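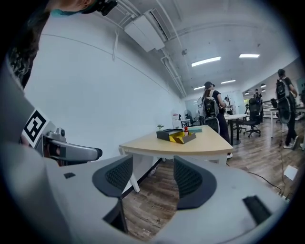
Print this page | E-mail this page
3 shares | 0 comments

This site uses cookies to remember your reading preferences. Accept | Settings

Room Fit-Out and Building Services
Handout 2: Shared workrooms, desks, lighting and surface services

Scope

These notes cover the shared workroom: a large room with several desks and no fixed seating plan, with its services run on the surface of the walls and ceiling. They go with the survey exercise at the Flaltton site. Private offices and teaching labs with gas or drainage are covered later in the course.

1. Desks

A desk in a shared room is surveyed as three parts: top, edge and frame. Record each separately. A wooden top with white edging on white metal legs is entered as "wood / white / white metal" and not as "light desk," which tells the purchaser nothing.

Curved tops need more care than straight ones. The depth is not constant, so one depth measurement is not enough. Take the depth at both ends and at the deepest point of the curve. On the plan, draw the curve as an arc through these points. Do not square it off to the nearest rectangle. A squared-off desk overstates the occupied floor area and understates the walkway.

Two curved desks placed back to back leave a wedge of floor between them that cannot be used for anything. Count it as occupied.

2. Items left on the desktop

The survey sheet separates desktop items into fixed, resident and transient.

Fixed: anything screwed or clamped to the top. Monitor arms and cable ports are the usual cases.

Resident: items that stay on the desk between users. Small potted plants go here. A plant at the back corner takes up little working area, but its saucer should be checked, as standing water will lift the finish on a wooden top.

Transient: boxes, paper, small bottles, folded cartons and flat items. Do not measure these. Note only whether they cover more than half of the working area. If they do, the room is short of storage and the storage section of the sheet must be filled in.

Bottles are noted by cap type (screw, flip, pump) if liquids are allowed in the room. Contents are not recorded.

3. Circulation

The walkway is measured between the closest obstructions, with chairs pushed in and again with chairs pulled out. Use the smaller figure.

People wearing backpacks need more room to turn than the standard body width allows. The bag adds depth behind the wearer, and the wearer does not see it. In rooms where bags are worn during work, place desk corners away from the main route and keep plants and bottles off the edge facing the walkway. Curved tops help here, as there is less corner to catch.

For the Flaltton survey the clear width of the main route is 1,557 mm. Enter this figure on sheet B. Students who obtained a different value should check that they measured from the edging and not from the leg.

4. Ceiling

Read the ceiling in this order: lights, air conditioning, conduit.

Rectangular fluorescent fittings are drawn to scale with the long side shown. Lights deeper in the room look smaller from the door and are often entered as a smaller type. Walk under each fitting before writing down its size.

The air conditioning unit is drawn with its direction of discharge. A desk directly in the discharge path is marked "D." Loose paper on a "D" desk will move, and plants will dry out faster than on the other desks.

Exposed conduit is drawn as a single line for each run. Diagonal runs are acceptable on the surface and should be drawn as diagonals. White conduit on a white ceiling is easy to miss in poor light. Survey it with the lights on.

5. Walls

Tall blank walls are measured at both ends. At Flaltton the two heights agree at 2,489 mm to the underside of the lowest conduit, not to the ceiling itself.

A thin vertical pipe on a wall is recorded by position, diameter and color. Do not guess at its service. If there is no label, write "unlabeled" and follow it to the next room if access allows. The Zekar survey was returned for correction on this point alone.

6. Work to hand in

Sheet A: desk schedule, all desks.
Sheet B: plan with walkway widths.
Sheet C: ceiling plan.

Use the Begay template for all sheets. Older Graltville templates have no column for edging and will not be accepted. Sheets are due by Sunday at 6 p.m.

Sign up for the course newsletter
Print this page | E-mail this page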